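3.2 Rooms and furniture

Sessions took place in three shared workrooms at the Sotdale site, referred to below as Sotdale, Nustden and Feltlow after the names on their doors. All three are furnished with tables and office chairs, and people pass through them during the day. We left the furniture where its users had put it. Chairs were not pushed in before a session, and cords hanging near table legs stayed where they were.

Floor type matters for the tasks in Section 4, where small items are picked up from the ground. A wood-look floor has visible plank lines that can hide thin objects such as pens and cable ties. 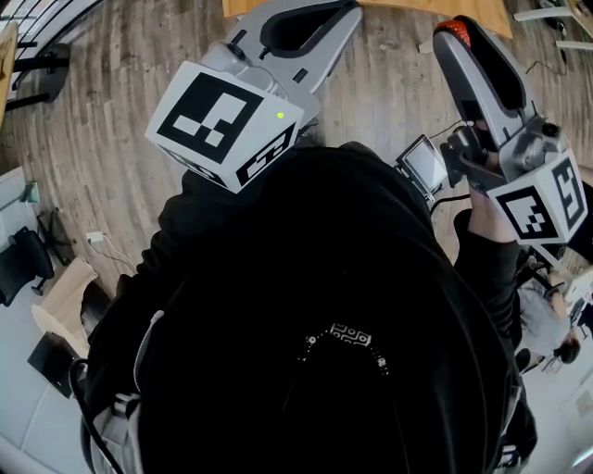 Figure 3. Standing position on the wood-look floor, with a table nearby and an office chair to the side.

Table height varied between rooms. The lowest top was 700 mm from the floor, and items that rolled under it were counted as floor items. Of the tidying sessions, 87 included at least one item found under a table or against a chair base. These took longer than sessions in which everything lay in the open, and we report them separately in Section 5.

Chairs were moved only when a person needed to reach past them. They were not put back until the session ended, so the free floor area changed as the work went on.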